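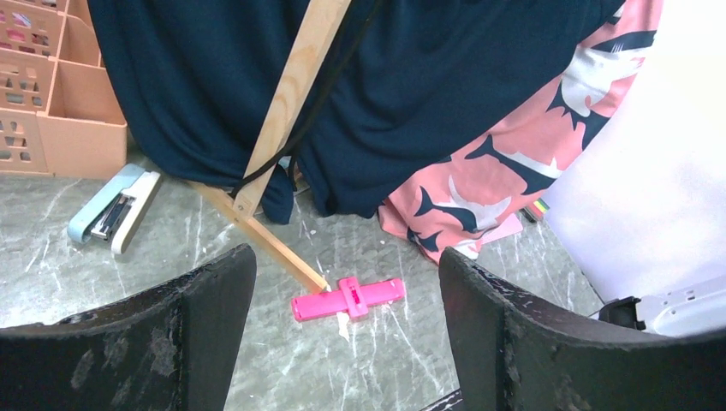
旧塑料玩具回收与材料识别项目
期中进展报告

提交对象:Perron 资助计划管理处
执行地点:Prurordale
报告撰写:Kári Hviid
技术审核:Ketill Dalsgaard
报告区间:立项至十一月

一、本期工作概况

本报告区间内,项目完成了回收点布设、入库登记规程编制、首轮材料识别以及第一次破碎造粒试验。原计划列入本期的增塑剂定量测定尚未完成,已顺延至下一期,具体情况见第六节。经费支出总体在批准范围之内,科目之间有一处调剂需要贵处确认,见第九节。

截至本期末,项目在 Prurordale 及其周边设有回收点32个,入库登记的玩具共1,133件。登记以“件”为单位,成套玩具中可以分离使用的部件按一件一号处理,永久连接的部件合并为一号。这一口径与申请书附件中的口径不同。申请书按“套”估算,执行中发现回收物大多已不成套,按套登记会使编号长期空缺,因此从第二批起改为按件登记,第一批的记录已按新口径重新编号。下文所有数据均以新口径为准,与前一份简报中的数字不能直接对比。

入库件中,含有两种及以上主要材料且不能徒手分离的有302件,占入库总数的26.7%。这类物件在本报告中称为“复合件”。复合件的典型构成为塑料主体配木质杆件、塑料外壳内嵌金属轴、塑料与纺织物缝合或热压连接。其余831件为单一主材件或可徒手拆分件。复合件的比例高于立项时的预期,对后续工序的工时和设备配置都有直接影响,第四节另作说明。

二、回收点与收集过程

回收点分布在图书馆、社区中心、幼儿园门厅和两处超市入口。选点时主要考虑三个条件:每日有人员在场,有可上锁的室内存放空间,以及运输车辆能够停靠。室外点在论证阶段即被排除,理由是紫外照射和雨水会改变样品表面状态,进而影响近红外光谱的重复性。

回收箱统一采用硬质周转箱,箱口加装限位板,避免大件玩具横置堵塞。箱体侧面贴有说明,列出接收范围和不接收范围。不接收范围包括含电池且电池仓无法打开的电动玩具、充气玩具、填充类毛绒玩具以及明显受污染的物品。运行一段时间后,不接收物仍占清运量的相当部分,其中以毛绒玩具和带电池的发声玩具为主。说明文字在本期内修改过一次,将原来的材料名称改为物品名称,例如把“填充纺织品”改成“毛绒玩具”。修改之后混入量有所下降,但由于同一时期部分回收点更换了位置,目前无法把下降单独归因于说明文字的修改。

清运采用固定路线,每轮由同一辆厢式车完成。清运记录包含点位编号、箱号、到达时刻、封签状态和称重结果。封签的作用是确认箱体在运输途中未被开启,使入库重量与点位称重可以对账。本期内出现过一次封签缺失,对应批次已在台账中注明,未从统计中剔除,但在重量平衡计算时单独列出。

称重环节有一个遗留问题。部分回收点的台秤由场地方提供,分度值不一致,有的点位只能读到整百克。对单箱而言误差可以接受,但在按点位计算单位面积回收量时误差会累积。下一期拟统一配备便携式吊秤,所需费用可从设备维护科目中列支,无需追加。

季节因素也需要提及。学校假期前后各点的投放量差别明显,幼儿园点位在假期内几乎没有投放,而社区中心点位同期上升。目前的运行时间还不足以覆盖一个完整年度,点位之间的比较只能作为调整清运频次的参考,暂不适合用来评价点位的长期效果。

三、入库登记与前处理

物件入库后依次经过目检、除尘、称重、编号、拍照和初分。目检由两名操作员分别进行,判定不一致时由技术审核人裁定。目检记录的字段为主色、主要材料的初步判断、连接方式、表面印刷、可见标识和破损程度。初期的字段设置过细,单件登记耗时偏长,后来删去了“功能类别”和“推测年代”两个字段。删去的理由分别是功能类别对材料去向没有影响,推测年代缺乏可靠依据。

破损程度分为四级。零级为完整,一级为表面磨损或褪色,二级为局部缺失,三级为断裂或变形。该分级只用于判断物件是否适合直接再利用,不参与材料判定。项目与当地一处玩具借用室达成约定,零级和一级的物件经清洗和安全检查后可优先转交,其余进入材料回收流程。转交的前提是通过元素筛查,凡筛查未完成的物件一律不转交,借用室方面曾提出先行领取,经说明后同意等待筛查结果。

除尘采用干式方法,使用软毛刷和低压吸尘。湿洗只用于再利用通道。材料回收通道不做湿洗的原因在于,湿洗之后的含水率波动会影响破碎料称重,而破碎后的浮沉分选本身已经包含一次水洗。个别物件带有油脂或黏胶残留,干式除尘不能去除,此类物件单独装箱,待热碱洗条件确定后集中处理。

标识的识别率低于预期。玩具制品上的材料标识并不普遍,即使有标识,也常见于包装或某个部件,不能代表整件。项目组在登记时把标识作为辅助信息,不作为判定依据。标识与仪器结果相矛盾的案例已单独存档,计划在终期报告中给出分析。

照片按统一背景和统一光源拍摄,每件正反两面,文件以编号命名。照片主要用于事后核对,也用于在仪器结果异常时追溯具体部件。存储空间由 Lurkoneo 提供的数据服务承担,访问权限限于项目成员,备份按月进行。本期做过一次恢复演练,抽取的记录均能完整还原,恢复耗时满足内部要求。

四、复合件的处理

302件复合件按连接方式划分为机械连接、胶接、过盈配合和包覆成型四类。其中过盈配合最常见,典型结构是木杆或金属轴压入塑料套孔。此类连接在长期使用后往往出现松动,但松动程度不一,有的可以借助简单夹具拉出,有的需要加热套孔使其膨胀后才能拔出。

针对过盈配合,项目组比较了三种分离方法。第一种是常温轴向拉拔,设备简单,对套孔完好的物件成功率低,杆件容易在孔口处折断,断茬留在孔内,反而增加后续工作。第二种是热风局部加热后拉拔,对聚丙烯和聚乙烯套孔效果较好,对丙烯腈-丁二烯-苯乙烯共聚物套孔则需要控制时间,过热时表面起泡并释放气味。第三种是沿套孔外缘切开,速度最快,材料损失也最小,但切口附近会混入少量木屑。综合工时、损失和安全性,目前以第三种为主,第二种作为补充,第一种停止使用。

木屑的影响曾做过专门检查。木质纤维在塑料熔融温度下会发生热降解,产生气体并在颗粒中形成空隙。浮沉分选不能完全去除木屑,原因是干燥木屑与聚烯烃同属轻组分,都会上浮。现行做法是在切开后用压缩空气吹扫,再将破碎料经风选除去细小轻质颗粒。风选参数还在调整,风速偏高时会带走薄壁塑料碎片,偏低时木屑残留明显。就目前的结果看,先浸泡使木屑吸水下沉的思路值得尝试,但浸泡时间会拉长整个周期,需要另行安排场地。

包覆成型件是四类中最难处理的。软质材料包覆在硬质骨架外层,两者之间存在熔合界面,手工剥离后仍有残留。对这类物件,项目组本期没有继续投入工时,全部暂存。若下一期仍未找到可行的处理方法,将建议把包覆成型件列为不适合材料回收的类别,并在终期报告中作为设计端的反馈意见提出。

纺织物与塑料的组合件多采用缝合或铆接,拆除后纺织部分交由当地纺织品回收渠道。对方对数量没有要求,但要求干燥和无金属件。铆钉的拆除工具已配齐,操作说明已编入规程第三版。

五、材料识别

材料识别采用分级流程。第一级为手持式近红外光谱仪测量,第二级为密度浮沉,第三级为实验室红外光谱核对。第一级对浅色和鲜艳颜色的塑料表现稳定,对黑色及深灰色塑料基本无效,因为炭黑颜料在该波段吸收过强,返回信号不足。深色件直接进入第二级,必要时进入第三级。

近红外测量中遇到的主要干扰来自表面涂层和厚度。薄壁件透射较强,测得的光谱混有背景信息,解决办法是在样品背面垫白色陶瓷板。印刷面和电镀面应避开,如整件都有涂层,则刮去一小块后再测。每件至少测两个位置,两次结果一致即判定,不一致则加测。加测后仍不一致的物件,多数被证实由两种材料拼接而成,登记时未能发现接缝。

识别结果中,聚丙烯和丙烯腈-丁二烯-苯乙烯共聚物占主要部分,其次为聚乙烯和聚苯乙烯,软质聚氯乙烯数量较少但集中于某几类物件。由于第三级核对尚在进行,各材料的件数和重量比例暂不在本报告中列出,以免与终期数据不一致。已完成核对的部分显示,第一级对聚丙烯和聚乙烯的区分可靠,对聚苯乙烯与丙烯腈-丁二烯-苯乙烯共聚物的区分存在误判,误判集中在高抗冲聚苯乙烯上。项目组已着手在谱库中补充该材料的参比样。

密度浮沉使用清水和盐水两级。清水可将聚烯烃与其他材料分开,盐水用于进一步区分聚苯乙烯类与聚氯乙烯。填料会改变密度,含滑石粉的聚丙烯有时会下沉,不能单凭浮沉结果下结论。气泡附着是另一个常见的误差来源,加入少量表面活性剂后有改善,但表面活性剂需要在后续水洗中去除,否则造粒时会起泡。

实验室红外核对由 Ketill Dalsgaard 负责,抽样方案按材料类别分层,每一层抽取的份数与该层的误判风险相关。每份样品制备量为200毫克,留样与测试样分装,留样保存至项目验收。制样时发现部分样品在切取过程中带入了工具上的残屑,随后在每次切取之间增加了擦拭步骤,并对此前制备的样品做了重新抽查。抽查中有少数样品需要重做,已列入实验室排期。

六、有害物质筛查

元素筛查采用手持式X射线荧光仪,关注的元素为铅、镉、铬、汞、溴和氯。筛查结果用于三种判定:是否可以进入再利用通道,是否可以进入材料回收通道,以及是否需要作为受控废物处置。判定阈值由项目组内部设定,严于一般筛查的通行做法,目的是降低再利用通道的风险。

筛查过程中,超出内部阈值的物件主要为颜色鲜艳的旧件和软质件。黄色和红色颜料中检出镉或铅的情况需要格外留意,早年的无机颜料可能含有此类元素。氯的检出基本对应软质聚氯乙烯,与近红外结果相互印证。溴的检出多见于黑色件,推测与含阻燃剂的再生料有关,但手持仪器给出的只是元素总量,无法判断化合物形态,需要实验室方法进一步确认。

仪器使用前均以标准片校准,每工作半日复核一次。复核偏差超出允许范围时,该时段内的数据作废并重测。本期因此重测过一个时段,原因为探测窗口沾有粉尘,清洁后恢复正常。操作员佩戴个人剂量计,读数均在本底水平。

增塑剂定量原定在本期完成,推迟的直接原因是外部实验室的气相色谱-质谱设备排期。项目组已将软质件的样品制备完毕并冷藏保存,样品数量和编号清单已发送给对方。对方确认可在下一期前段完成全部测定。推迟期间,所有软质聚氯乙烯件均不进入任何一条通道,集中封存在带锁货架上。此项安排不产生额外费用,但占用了部分仓储面积。

七、破碎与造粒试验

第一次破碎造粒试验在 Dundov 的中试线上进行,原料为经过三级识别的聚丙烯件。选择聚丙烯的理由是数量较多、颜色分布较广、热稳定性较好,适合用来建立基准工艺。

破碎使用剪切式破碎机,筛网孔径由现场既有规格决定。进料前再次人工检查金属件,并经过磁选。磁选对不锈钢轴和黄铜件无效,试验中有一枚非磁性金属件进入破碎腔,设备过载保护动作,停机清理后继续。事后检查刀片有轻微缺口,Dundov 评估认为不影响使用,未提出赔偿要求。为避免类似情况,下次试验前将增加一道涡流或感应式金属检测,具体形式取决于可借用的设备。

破碎料经浮沉、水洗、离心脱水和热风干燥后进入单螺杆挤出机。干燥终点以含水率控制,首批料因干燥不足,挤出时出现气孔,调整后消失。挤出过程的压力波动高于使用同类单一来源原料时的水平,这与不同玩具所用聚丙烯牌号不一、熔体流动速率差异较大有关。加长混料时间后波动减小。滤网更换频率偏高,滤出物以木屑炭化颗粒、印刷油墨残片和细小砂粒为主。

颗粒的颜色为灰褐色。不分色混合时,这一结果可以预料。若要得到可用于浅色制品的颗粒,须在破碎前分色。分色对工时的要求较高,而目前各单色的量不足以支撑一次独立的挤出试验。折中的做法是只分出白色和透明件,其余混合。该做法拟在第二次试验中采用。

力学性能测试包括拉伸、冲击和熔体流动速率。拉伸强度的离散度可以接受,断裂伸长率离散较大,断口检查可见夹杂物。冲击性能低于参比原生料,加入少量弹性体后可以回升,但加入改性剂会使成本结构发生变化,且与本项目“尽量不引入新材料”的原则不完全相符。是否采用改性方案,建议在第二次试验数据齐全后再作决定。

颗粒的用途暂定为非接触食品、非儿童用品的注塑件,例如周转箱隔板和园艺用托盘。在有害物质数据完整之前,项目组不考虑将颗粒重新用于玩具。Dundov 表达了试用颗粒的意愿,并要求提供批次一致性数据,目前仅有一个批次,尚无法满足。

八、数据管理与质量控制

全部台账采用统一模板,字段定义写入规程附录。每次修改模板均记录版本号、修改人和修改理由。本期内模板共有三个版本,第一版的数据已迁移,迁移后做过逐条核对。核对中发现的问题主要有两类:一类是口径变更导致的编号重复,另一类是重量单位填写不一致。两类问题均已更正,更正前的原始记录予以保留。

操作员之间的判定一致性通过盲样检查评估。盲样由技术审核人从已核对的物件中抽取,重新编号后混入日常批次。检查表明,连接方式的判定一致性较好,破损程度的一级与二级之间分歧较多。为此在规程中补充了对照图片,并规定局部缺失以“影响原有轮廓”为准。补充之后尚未再次检查,计划于下一期开始时进行。

与 Lurkoneo 的数据服务协议中,有关项目结束后数据保存期限的条款尚未最终确定。项目组的意见是至少保存到终期报告验收之后,再移交给贵处指定的存储位置。如贵处对存储格式有要求,请在下一期中段以前告知,以便安排转换。

九、经费与人员

人员费、运输费和场地费按计划支出。实验室耗材低于计划,差额主要来自推迟的增塑剂测定。设备维护科目高于计划,原因是近红外仪的光源在本期提前更换。该光源属于消耗件,更换周期与使用强度有关,集中测量阶段的开机时间比申请书中设定的长。

项目组申请将实验室耗材科目中因测定推迟而形成的结余保留至下一期使用,不作回收处理;同时申请将外包处置科目的部分余额调至设备维护科目,用于吊秤采购和备用光源。调剂不改变总额,明细表随本报告另行报送。

人员方面,登记岗位有一次轮换,接替人员已完成培训并通过盲样检查。Kári Hviid 继续负责现场运行与对外联络,Ketill Dalsgaard 继续负责实验室工作与技术审核。由于复合件拆解的工时超出预期,下一期需要增加兼职工时,费用可在人员费既有余额内解决。

安全方面,切开套孔的作业曾造成一次手部轻微划伤,当场处理,未影响工作。事后将手套更换为更高防切割等级的型号,并改用带限位的固定刀座。热风加热工位加装了局部排风,操作时限已写入规程。

十、偏差、风险与应对

进度偏差共有两项。其一为增塑剂测定推迟,影响软质件去向的判定,但不影响聚丙烯主线。其二为复合件拆解滞后,仍有一部分物件在库待处理,仓储面积因此趋紧。对前者,应对措施是按外部实验室确认的排期执行,若再次推迟,则改送备选实验室,备选实验室的报价已取得。对后者,应对措施是增加兼职工时,并对包覆成型件停止拆解。

技术风险集中在木屑夹杂和牌号混杂两个方面,两者都会降低颗粒的性能稳定性。前者可通过改进前处理来降低,后者是回收来源本身的特点,在现有规模下难以消除,只能通过加大单批混合量使批内均匀。加大批量需要更长的积累时间,也意味着试验次数减少。项目组倾向于保持原定的试验次数,接受批间差异,并在终期报告中如实给出差异范围。

外部风险主要是中试线的可用时间。Dundov 的中试线以其自身生产任务为先,第二次试验的窗口目前为口头约定。书面确认正在办理,若未能取得,试验将顺延,届时会及时向贵处报备。

十一、下一期工作安排

下一期的工作包括:完成软质件增塑剂测定并确定其去向;完成三级核对,给出各材料的件数与重量比例;补充高抗冲聚苯乙烯参比样,重新评估第一级识别的误判情况;在增加金属检测工序的条件下进行第二次破碎造粒试验,并对白色和透明件单独试验;开展破损程度判定的再次盲样检查;为全部回收点配备统一称重器具。

回收点数量维持不变,不再新增。清运频次按投放量调整,投放量持续偏低的点位改为按通知清运。再利用通道在元素筛查结果齐全后开放首批转交,转交清单同时抄送贵处。

十二、需贵处答复的事项

第一,登记口径由“套”改为“件”,请确认在终期考核指标中如何换算。项目组建议以重量作为主要考核量,件数作为辅助。

第二,科目调剂与结余保留的申请,请在下一期采购开始之前给予答复。

第三,包覆成型件若最终列为不适合材料回收的类别,其处置费用是否可在外包处置科目中列支。

第四,终期数据的存储位置与格式要求。

随附材料:登记规程第三版,科目调剂明细表,X射线荧光仪校准记录,首次造粒试验记录,盲样检查结果汇总。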